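Baskets, Looms and a Very Full Hall: The Kenditz Craft Weekend Is Back 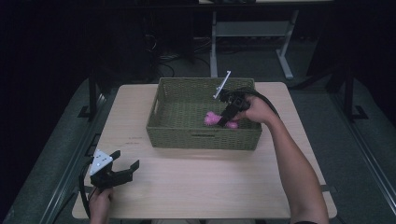 Noemí Meléndez
Newsletter Editor, Clillthorpe Makers' Guild
22 August 2024

If you missed the Kenditz Craft Weekend last year, please don't make the same mistake twice! The program is settled, the tables are assigned, and I have been walking around with a silly grin ever since the final list landed in my inbox. We have 80 makers coming this time, and a good number of them are showing with us for the first time.

Basket weaving gets the big room. It used to be squeezed in next to the tea counter, where people had to climb over each other's willow to get a scone, so this is a real step up. Lungile Mthembu is teaching both beginner sessions, and if you have only ever seen her finished work, come and watch her start one. She lays out the base so quickly that you'd swear the thing was putting itself together, and then she undoes it and does it again slowly for the rest of us. You'll go home with a small round basket, and maybe sore thumbs.

For those who already know their way around a border, there's an afternoon session on handles. I took it two years ago and my handles are still crooked, but they hold! Bring a sharp pair of side cutters and an old towel. Willow, cane and seagrass are all included in the fee.

Upstairs you'll find the yarn people, and I say that with love because I am one. The Lozano spinning circle will have six wheels going all day, with carded fleece for anyone who wants to try. They dyed a huge batch this spring using madder and onion skins, and the oranges are gorgeous - I've already asked them to hold two skeins for me. Felting is in the side room, where kids are welcome as long as an adult stays with them.

A word on the old looms. Thanks to everyone who bought raffle tickets in December, we raised $3,299 for repairs, and $1,390 of that went straight into the big floor loom with the cracked beam. It's back together and there's a striped blanket on it now. Anybody can sit down and add a few rows. The rest of the money is going toward the two table looms and a box of new reeds.

Lunch is soup and bread again, with a second soup this year (lentil and lemon, I've tasted it, get there early). Parking is behind the Prasuder building, and the path from there to the side door has no steps.

Beginner basket places go fast, so put your name on the sheet at the front desk or reply to this newsletter. Finished pieces for the members' table should be dropped off the evening before, with your name on a tag tied to the piece. String tags, please - the sticky ones pull the fibers.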